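Chapter 12
Washing, Drying, and Storing Tableware

Key terms: air drying, drain rack, food-contact surface, place setting, water mark

The work of a dining room does not end when the guests leave the table. Every plate must be scraped, washed, rinsed, dried, and returned to its shelf before the next meal can be laid. In a small household this may take a few minutes. In a residence hall such as Clandmont, where up to 189 place settings are used at dinner, it calls for a fixed order of work and a clear division of space.

This chapter treats the last part of that order: the movement of clean tableware from the sink to the rack and from the rack to storage. Washing methods were covered in Chapter 11 and are reviewed only briefly.

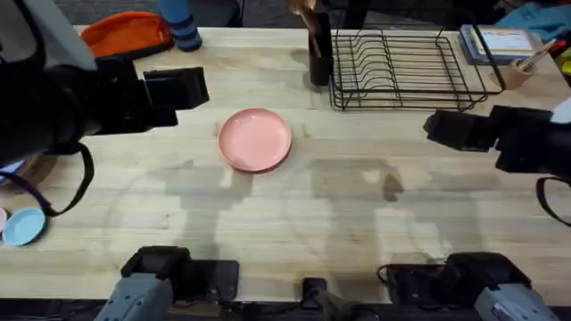
Wooden work surfaces require particular care. Water left standing on a butcher-block top will mark it, and repeated wetting may cause the planks to swell or separate. Plates should therefore be drained in a rack before they are set down on wood. A wire rack with upright dividers holds each plate on its edge and allows air to reach both faces. Spoons and other utensils with wooden handles are dried separately — never left to soak — and stored upright in an open holder.

12.1 Arranging the Drying Area

The drying area should adjoin the sink and be kept clear of food preparation. Students who completed the Laltora kitchen plan in April should have it at hand for the exercises that follow.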